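Labels won't stay on fabric dividers

Dorian Pichon
We share a small kitchen corner at the office, and I'm putting picture labels up so people know where the dishes go. The plate and utensils one has stuck fine to the pale blue panel. The woven purple-blue fabric under it is the problem. Tape lets go overnight. What holds on fabric?
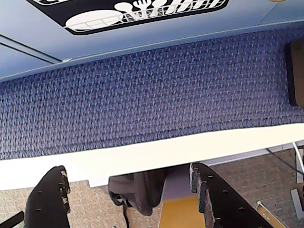

2 replies

Grasar77
Stick-on hook tape, the rough half only. Press it on the back of the label and push it into the weave. Try one spot first – some fabrics fuzz. Ours have been up since April.

marnie_o
Pins. Or just keep them all on the blue part and leave it 24 hours before anyone wipes it down.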